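Getting a Sliding Door to Stop Rattling

The back door on our place is an aluminum slider, older than our ownership of the house, with a Melero frame and replacement rollers that came from at least one other company. For the past two winters it has rattled whenever the wind came out of the northwest. In December it got bad enough that I could hear it from the bedroom at 3 a.m., so I took a Saturday and went through it properly.

I had made the usual first guess twice already, which was weatherstripping. Both times I bought the foam kind with adhesive backing, and both times it peeled within a season. Foam is the wrong material for a surface that slides. It drags, it shears, and the adhesive lets go at the leading end first. The correct part is pile, the fuzzy strip that sits in a T-shaped slot and is held mechanically. Pile is sold by backing width and by pile height, and both dimensions matter. The backing has to fit the slot. The height has to exceed the gap by enough to compress slightly, but if it is too tall the door takes two hands to open and the fibers lie over and stay that way.

Before ordering any, I measured the gap. Feeler gauges are good for this on the bench and annoying on a door, where the gap changes as the panel leans. I used drill bits, smooth end first. With the panel pushed outward, a 6 mm bit passed freely on the interior side at the top and would not go in at all at the bottom. That told me the panel was out of plumb in its track, and that new pile by itself would have been a third waste of money.

A sliding panel hangs or rides, depending on the type. Ours rides. It has two roller carriages in the bottom rail, each with an adjusting screw reached through a hole in the end of the rail, under a plastic plug. Turning the screw clockwise lowers the carriage and raises the panel. On our door the latch-side screw turned normally. The other one turned with no resistance and did nothing.

The panel had to come out. The procedure is to back both rollers off as far as they will go, lift the panel into the head channel, swing the bottom clear of the sill, and lower it. This is a two-person job and I did it as a one-and-a-half-person job, with a moving blanket on the floor and the good half of the help holding the dog. The glass unit makes up most of the weight. Keep the panel vertical the entire time. Carried flat, the rails flex and the corner joints can open, and once a corner joint opens it will leak.
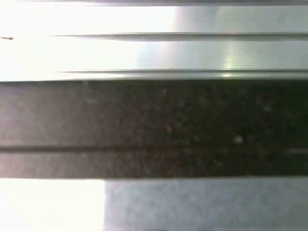
Hiebert Street House, Repairs and Maintenance

With the panel against the wall, the cause was plain. The adjusting screw on the bad carriage had pulled through its bracket. The bracket was stamped steel, about what you would expect, and the threads were gone completely. The wheel was also flat on one side. It had stopped turning at some point and been dragged, probably for years, and it had taken the anodizing off the top of the sill track along the last stretch near the jamb.

Track condition is worth checking before spending anything on rollers. Run a fingernail along the crown. A light step you can feel is tolerable. A dent or a mushroomed edge will chew up a new wheel quickly, and the remedy is a stainless cap that snaps over the old rail. I had one section with a burr and no dents, so I dressed it with a fine file held flat, then 320 paper, then wiped it with mineral spirits. I did not fit a cap. A cap adds height, and I was already short on clearance at the head.

Roller identification took longer than the repair. There is no universal pattern. The dimensions that matter are the housing width, the housing height, the housing length, the wheel diameter, and the location of the adjusting screw relative to the end of the housing. Photographs on parts sites are nearly useless because everything looks the same at that size. I took the old one apart enough to caliper it and matched it to a Plurik tandem unit with steel wheels and sealed bearings. Tandem means two wheels on a rocker, so the load is shared and the panel crosses small defects without a bump. Nylon wheels are quieter. Steel lasts longer under a heavy panel, and the glass in this one is heavy.

I replaced both carriages even though one still worked. Mixing a worn wheel with a new one makes the height adjustment a moving target.

While the panel was out I cleared the weep holes. There were 8 of them along the sill and most were packed with something between potting soil and felt. A plastic coffee stirrer clears them. A wire does too, but it can scratch through the finish at the edge of the hole, and bare aluminum next to old screws in standing water is a corrosion problem. Pour a cup of water in the track afterward and see whether it shows up outside. Mine took 30 seconds to drain.

The new pile went in next. Pull the old strip from the slot with needle-nose pliers, brush the slot out, and feed the new strip from one end without stretching it. Stretched pile shrinks back over the following weeks and leaves a gap at the corner, right where the wind gets in. I crimped the slot lightly at each end to hold it. The strip I used was Nelley fin-seal, which has a thin plastic fin running down the middle of the fibers. It costs more than plain pile and blocks air considerably better.

Reinstallation is removal in reverse, followed by adjustment. Close the door to within a finger's width of the jamb and look at the reveal. It should be even from top to bottom. Raise the low side, check again, and then move the latch keeper to suit the new height. I forgot the keeper and spent a while wondering why a door that rolled with one finger would not lock.

Parts came to well under what I had been quoted, which was 700 dollars for a visit and "rollers as needed." The wind has been out of the northwest twice since then. There is still a faint tick from the screen door, which has its own rollers, and those are plastic. I have the housing measurements written on the back of the receipt and will order a set when the weather is better.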